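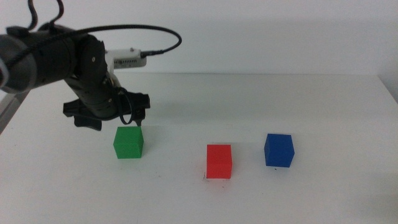 Careers and Participation

Posted in June by the Office of Research Staffing, Ramalho Institute

Demonstration Operators (Part Time, Fixed Term) - Manipulation Data Program

The Ramalho Institute invites applications for eight part-time Demonstration Operators to join its Manipulation Data Program. Operators will guide a robotic arm by hand controller through short tabletop tasks, and the recordings of those tasks will be used to train a learning system known as Sisturura. The positions are based at the Institute's Nakico Building and are open to applicants from any field of work or study.

Background

The Manipulation Data Program began as a pilot with a small group of graduate students. The pilot produced 522 accepted demonstrations, all of them recorded by people who had already worked with robotic equipment. Review of that material showed that the operators tended to approach objects in much the same way. The Program now wishes to collect demonstrations from a wider group of people, including those who are left-handed, those who have never used a controller of any kind, and those whose daily work involves careful handling of small items.

Recording software for the Program is supplied by Zudari. Operators will receive a personal login and will not need to install anything on their own devices.

Duties

Each operator will work at a single station with a tabletop arm and gripper. The first block of tasks uses solid-colored cubes in red, green, and blue on a white table. A typical instruction is "pick up the green cube and set it down to the left of the blue cube." Later blocks will introduce stacking, sorting into trays, and the handling of soft objects.

Operators are expected to:

- set out the cubes according to the layout card shown at the start of each trial, leaving clear space between them unless the card states otherwise;
- carry out the written instruction at a steady pace and return the arm to its rest position;
- mark each trial as complete, incomplete, or void, and enter a short note for every void trial;
- check that cables move freely above the arm before the first trial of a session and after each break;
- report any unusual sound, delay, or movement to the session lead at once.

Incomplete trials are kept. A missed grasp followed by a second attempt is of value to the Program, and operators are asked not to discard such recordings or repeat them in order to obtain a cleaner result. Pay does not depend on the number of trials marked complete.

Hours and Pay

Sessions last three hours, with two paid breaks. Operators will be scheduled for two sessions each week, in the morning or in the afternoon, for the length of the appointment. The rate of pay is $29 per hour, including training time. The Program plans to fill 183 sessions in the first block. Operators who complete the first block may be offered an extension, subject to funding.

Requirements

Applicants must be at least 18 years of age and authorized to work in the United States. They must be able to tell the cube colors apart under ordinary indoor lighting, follow written instructions in English, and remain at a station, seated or standing, for up to 50 minutes at a time. Stations can be adjusted for height, and the controller can be fitted for either hand. Applicants who need other adjustments should say so in their application.

No technical background is required. Current employees of the Program and persons who took part in the pilot are not eligible for this call, but may apply for the session lead positions advertised separately.

Training and Privacy

All operators will attend one paid training session, held on a Tuesday, which covers safe use of the arm, the emergency stop, and the labeling of trials. Recordings cover the arm, the table, and the controller signals. Sound is not recorded. Trial records are stored under an operator number, and names are kept separately by the Office of Research Staffing.

How to Apply

Applicants should submit a résumé of no more than two pages and a brief statement of their weekly availability through the Institute's careers portal, under the heading "Demonstration Operator." Letters of reference are not needed at this stage. Selected applicants will be invited to a 30-minute visit, during which they will try the controller - this is not a test of skill, and no score is kept.

Questions about the duties of the position may be addressed to Craig Cairns, Program Coordinator, through the Office of Research Staffing. Applications will be reviewed as they are received until all positions are filled.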